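My grandmother believed a picnic was a moral test. You packed it the night before, you ate it off real plates, and you did not leave the table until every crumb was accounted for. I have failed that test every summer of my adult life, and this June I decided to find out if I could at least fail it with some style.

So I called Genalyn Magbanua, who has been putting on long outdoor lunches at Skestholm for years and who laughed at me for a good minute before she'd answer anything. Her first question was what I usually bring. I said chips. She asked what else. I said, well, different chips.

Her rule (she has a lot of them, but this is the one I wrote on my hand) is that you bring one thing you cooked, one thing you bought, and a great deal of bread. The cooked thing should be better at room temperature than it was hot, so we're talking potato salad with vinegar, cold roast chicken, or those little onion tarts that my sister makes and then hides from me. Bake the onions at 400 until the edges go dark and then leave the poor things alone!

I tried it the very next weekend. I roasted two chickens, I bought a lemon cake from Cheema, the bakery by my bus stop, and I carried so much bread that a man on the path asked if I was feeding ducks. We ate at noon and we were still sitting there at four, arguing about whether a hot dog improves with mustard, and my cousin had fallen asleep in the grass with his shoes on his stomach.

What I'd never thought about before is how much the table itself matters. I've always been a blanket person. But put a cloth on a table, any cloth, and people sit down and stay sat -- my uncle, who eats standing up at weddings, pulled out a chair and asked for seconds.

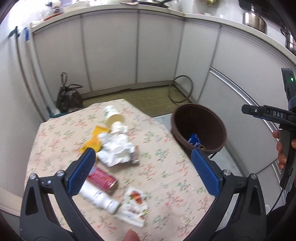
Florals, wrappers and a paper cup: a tablecloth after the snacks.

Cloths turn out to be a whole world, by the way. Esko Hyvönen sells old ones from a stall in Drimano, and he must have roughly 200 of them folded in apple crates. He told me to skip anything that needs ironing and to buy the busiest print I could stand, as wine and mustard both disappear into a busy print. I came home with 3, which was two more than I'd budgeted for, and I regret nothing.

Then there's the packing up. Genalyn does hers in one go, bag in hand, before coffee, and she won't pour until it's done. I hated this idea. I now do it every time, and the coffee does taste better, though I'd never tell her that.

I still bring chips. My grandmother would have had something to say about the chips, and about the paper napkins too, and probably about my hair. But she'd have liked the onion tarts, and I think she'd have stayed until four.

RECENT STORIES
The Pivico Ferry and the Best Egg Sandwich on the Water
Why I Gave Up on Growing Tomatoes
A Short Love Letter to the Thermos
Cold Soups for People Who Hate Cold Soup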